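Old tower, new lease

I've been putting off the old Dell tower since November. It came from the tip shop at Lallow, $30 with a power cord and a mouse I threw straight in the bin, and since then it's been in the hallway being useful as a place to put the mail. It worked, mostly. It would boot up, think about its life for a while, get louder and louder and then switch itself off right when I'd got somewhere. My guess was heat. My other guess was everything else.

So last month I finally cleared a morning for it, made a big coffee and got stuck in. I love this sort of job, by the way. I'm not especially good at it (I do the books for a garden supply place in Skirport, nobody has ever paid me to fix a computer) but there's something about getting the side off a big old desktop and seeing it all laid out like a little town. Streets, sheds, a power station.
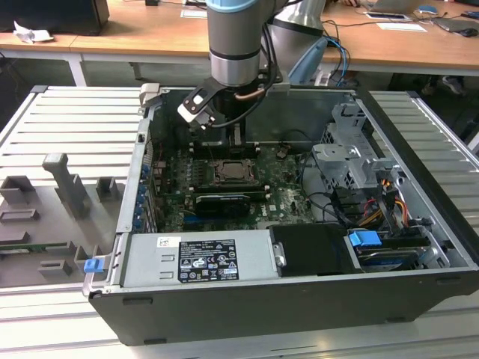 1,000 words

First thing with a tower is to lie it down. I used to work on them standing up, like a goose, with a torch in my mouth and one arm in to the shoulder, and every screw I dropped went to the bottom of the case and hid under the power supply. Lie it flat and you can see what you're doing, and a dropped screw mostly stays where you can get at it. Mostly!

Second thing is to unplug it at the wall, then hold the power button in for a bit so whatever charge is hanging about has a chance to clear off. Then touch some bare metal on the chassis before you go near the board. I've never zapped anything, touch wood, but I've also never skipped that bit.

Now, I'll say something nice about these office machines. They're not pretty from the outside (black box, could be a bar fridge) but whoever designed the insides had clearly met the person who'd be pulling them apart. The bits you're meant to move are blue. That's it, that's the system. Want a card out? Find the blue. Want the drive? Find the blue. I wish my car worked like this. I wish my washing machine worked like this, for that matter, I had to watch three videos just to find the filter.
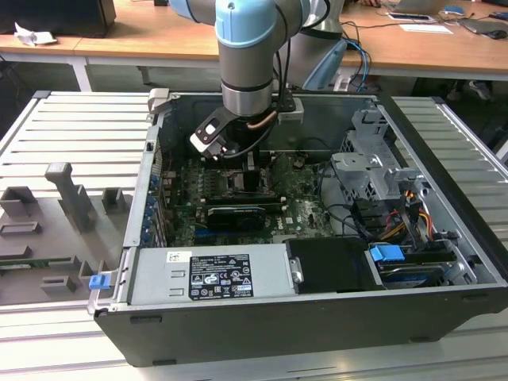 Side panel off. Blue latches for the cards down the left, drive with its blue tab over on the right.

The cables are the other story. Somebody at the factory had a tidy plan for them and somebody after that had a different plan, and by the time it got to me the whole lot had been shoved in wherever it fitted. I didn't take it all out. My rule these days is to leave a cable plugged in unless it's in my road, and if I do have to unplug it, I put a bit of masking tape on it and write where it came from. It takes no time and it saves that awful moment at the end where you're holding a spare connector and the machine is already screwed shut.

Dust next. There was plenty, though I've seen worse. The worst I ever opened had lived on the floor of a dog groomer's on Gwilliam Street and I won't describe it, you might be eating. For this one I took it outside before I'd started properly and gave it a go with a soft paintbrush and a can of air, short bursts, holding the fan blades still with a finger. A fan that gets spun up by the air can be a fan that rattles forever after, and I've got one of those in a cupboard to prove it.

Then memory. It came with 8 gigs and I'd love to put more in it, but one thing at a time. Sticks out, contacts checked, sticks into an envelope with the date on it and up on the shelf out of harm's way. I really do recommend envelopes. I've tried jam jar lids, egg cartons, a muffin tin (good, until you bump the muffin tin) and envelopes win. You can write on them, they close, and if you're like me you've got a drawer with 200 of the things left over from when people posted cheques.

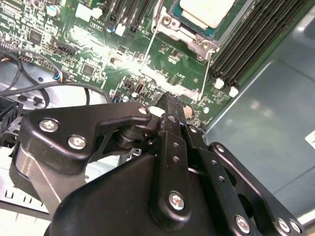 Which brings me to the processor, the part that always makes me go quiet. Everything else in a computer feels like it was made to be handled. Power supply, drive cage, big lumps of bent metal, you could drop them and they'd hurt your foot and be fine. The processor is this small flat square that does the whole job and it sits in a socket that doesn't forgive you. With a lot of boards the delicate bits are down in the socket, a whole field of tiny springy contacts, and if you catch them with a fingernail or drop a corner of the chip on them, well, that's your morning. I did it once, years ago, to a board that wasn't even mine. I straightened a couple of them with a needle and a magnifying glass and it never ran properly again, and I had to bake a cake about it.

So here's how I do it now, for what it's worth. Heatsink off first, undoing the screws a bit at a time and going corner to corner so it comes up level. Warm the machine up beforehand if you can, old thermal paste sets like toffee and you don't want to be yanking. Clean the old stuff off the lid of the chip with a lint-free cloth and some isopropyl. Lever down and out, ease it up, and the plate lifts with it. Then lift the chip straight up by its edges. Straight up! No sliding, no tilting, no having a quick look at the underside halfway.

Going back in is the same thing backwards. Find the little marker on the corner, match it to the marker on the socket, and line up the notches. It should sit down under its own weight. If it doesn't, it's not in the right spot, and pushing won't change its mind. Then a good look at it from low down on each side to see that it's level before the plate comes anywhere near it.

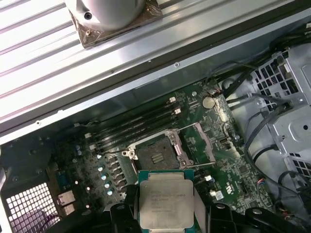 Plate up, socket open, memory slots bare. My favourite and least favourite stage.

For paste I used what was left of a tube of Fidmont, a blob the size of a pea in the middle, and let the heatsink do the spreading. I know people have opinions about this. There are people who do a cross and people who do a line and people who spread it with an old bank card like they're icing a slice, and I've read all their arguments and still do the pea.

While I had the board out in the open I had a think about the battery too, the round silver one. If your computer keeps telling you it's the wrong year, that's usually your culprit, and they're a few dollars at the supermarket next to the ones for kitchen scales. I haven't swapped mine yet. The clock's been keeping good time so I'm leaving well enough alone, but there's one in the drawer for when it goes.

Still on the list for this machine: more memory, a solid-state drive in place of the old spinning one, and a proper go at those cables with some velcro ties. I might also try to get the scuffs off the outside, if anyone's had luck with that on black plastic please leave a comment. I tried a magic eraser on the back corner where it doesn't show and it went a funny dull colour, so not that.

The mail has moved to the top of the fridge in the meantime.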